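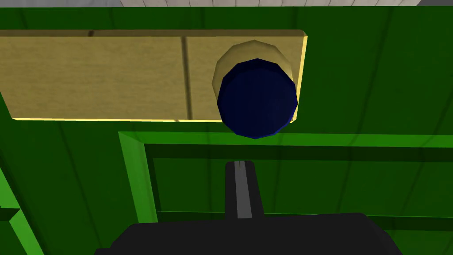
Dark blue knob near the right end of the plank. Rendered.

1/3 Moved my dusk location from Koivisto to the Naltach ridge for June. Elevation gain is 653 feet on a graded trail. West horizon is clear down to the lake.

2/3 Settings last night: tripod, ISO 100, f/8, 10 seconds at the start of nautical twilight. Wind from the Cekstead side, so I hung the pack from the center column. Bracketed 3 exposures per composition, one stop apart.

3/3 Kept 17 files. Blending the foreground tonight. Juda overlook is next if the gate is open.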